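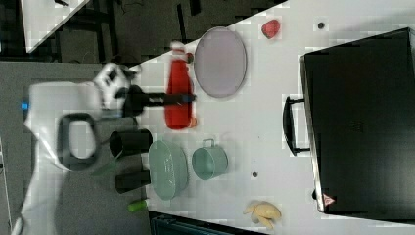
Unit 4: Clearing and Sorting a Mixed Table

Course: Household Organisation, Level 1
Tutor: Brayden Sutherland
Room: Zusholm Annexe

What this unit covers

A mixed table is one where things from different parts of the house have ended up together. Crockery, drinks bottles, toys, food and stationery are the usual groups. Most family tables reach this state by late afternoon. The task is to get back to a clear surface without moving anything twice.

Terms used

Group: all the items that go to one place in the house.
Home: the shelf, drawer, box or hook where a group is kept.
Holding spot: a corner of the table used for items with no home yet. Keep it to the size of a dinner plate.

Order of work

Look before you touch. Name the groups out loud or write them down. With a plate, a bowl, cups, a pot, a bottle and a soft toy on one table, you have at least two groups and probably three.

Stand bottles up first. A bottle lying on its side will roll when its neighbours are moved. Check the cap before lifting.

Take flat items next. A large oval plate uses more surface than anything else and can serve as a tray for small pieces on the way to the kitchen. Do not stack a bowl on it until you have looked inside the bowl.

Cups go together. Carry them by the body or the handle, never with fingers inside the rim.

Pots with a wire handle: lay the handle down against the side before putting the pot on a shelf. Left upright, it catches on the shelf above.

Small items last. Strawberries, cucumbers and other food, real or play, are easily knocked off while larger things are being moved. Play food goes in the toy box, not the fruit bowl. Learners get this wrong every term.

Soft toys should not be put down on a surface that has not been wiped.

Timing

Allow 20 minutes for the first attempt, including wiping down. The November group had a table of 41 items and finished in that time working in pairs.

Storage for the practical

The Skilloner shelf unit is for crockery. Toys go in the Derkach box under the window. Pens, markers and sticks go in the drawer marked Flullance. Please do not use the top shelf.

For next session

Clear one table at home and write down the groups you found, the order you worked in and what was left in the holding spot. Keep it under 300 words. Hand it in at room 618 before the practical starts.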